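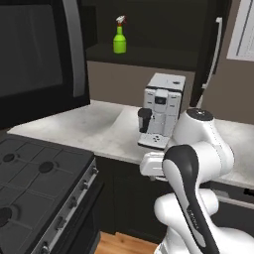

Zirnano on tape, tuning and the second record

The Sturnoston black metal duo Zirnano finished tracking their second album in December. It is called Purden, runs to seven songs, and will be released on vinyl and cassette by Bako. The guitarist, who also handles vocals and engineering, spoke by phone on a Sunday. The drummer joined for the second half of the call.

The first record was made entirely on a laptop, with programmed drums and a guitar plugged straight into an interface. For Purden the band moved to a half-inch eight-track machine. According to the guitarist, the change was mostly a matter of track count. "On the laptop I had 80 tracks open on one song. Most of them were guitars I had muted and didn't want to delete. With eight you decide before you press record. Drums got four, bass got one, guitars got two, and the vocal got whatever was left."

The machine was bought used and needed new capstan bearings before it would hold speed. A slight drift remains on two songs. The guitarist measured it against a tuning fork at the start and end of each reel and judged it acceptable. "It goes flat by a few cents over a side of tape. If the whole band goes flat together you don't hear it. The trouble comes with overdubs. You have to do them at the same point on the reel, with the machine warmed up for the same length of time."

Guitars on the album are tuned to C standard. The debut was in E. Asked about the lower tuning, the guitarist said that the vocal range had been the main concern, with the riffs transposed afterward. String gauge went up to a 13 on the high side, and the nut had to be recut. Both rhythm tracks were played on the same guitar through the same amplifier, with the microphone moved a few inches between takes. There is no bass distortion pedal on the record. What sounds like one is the tape input being driven too hard on the bass channel.
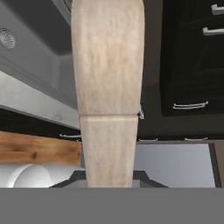 A pale post with a seam partway down; the lower part is shorter and narrower.

The drummer came on the line at this point and took over the account of the drum sessions. Four microphones were used: one in front of the kick, one over the snare, and a pair placed behind the stool at head height. Toms have no microphones of their own. "I was against it at first. Then I noticed I was hitting the toms harder to get them into the back pair, and the parts got simpler. I took out a lot of fills. They weren't loud enough to be worth the effort."

None of the songs was played to a click. The longest, which closes side B, opens at a walking pace and ends in a blast section. The drummer said that the transition took two evenings to get right and that the take on the album is the third from the second evening. "The guitar is slightly ahead of me coming out of the slow part. We left it. Fixing it would have meant cutting the tape, and I've seen him try to cut tape."

The guitarist disputed this and said that one edit was made by razor blade, in the second song, between the last chorus and the outro. Neither member would say that it is audible. The test pressing has been checked for it.

Mixing was done over nine nights on a small analog desk, with no automation. Fader moves were written on paper and performed by both members at once. Reverb came from a single spring unit, used on the vocal and on nothing else. The high end was rolled off above the guitars before the mix was sent for mastering, and the mastering engineer asked whether this was intended. "I said yes. The first record hurts to listen to on headphones. People told us they liked that about it, and they can keep that record."

Lyrics are in English for the first time. The guitarist described them as being concerned with land surveys and boundary disputes, and declined to go further. A printed insert will come with the LP and will be left out of the cassette, where the type would be too small to read.

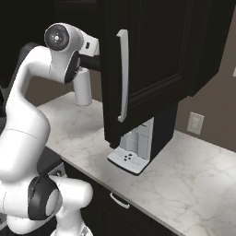
White arm, black upper cabinet and white marble counter.

Bako will press 900 copies of the LP on black vinyl and dub 100 cassettes in real time. No CD is planned. The guitarist said that the sides were timed for vinyl from the start, with the shorter and louder songs placed toward the outer edge of each side — the closing track is the exception, and its level was brought down during cutting to keep the inner grooves clean.

On the subject of live shows, the drummer was brief. The duo has played four, all of them in Sturnoston, and both members consider a bass player necessary before there is a fifth. Two people have been tried out. "One was good and moved away. The other one is still learning the songs. C standard is a problem for him, he has a short-scale bass and the low string just flaps."

Work on a third record has begun. It exists as riffs on a dictation recorder, unsorted. The eight-track is out of service again with a fault in the take-up motor, and the replacement part is on order.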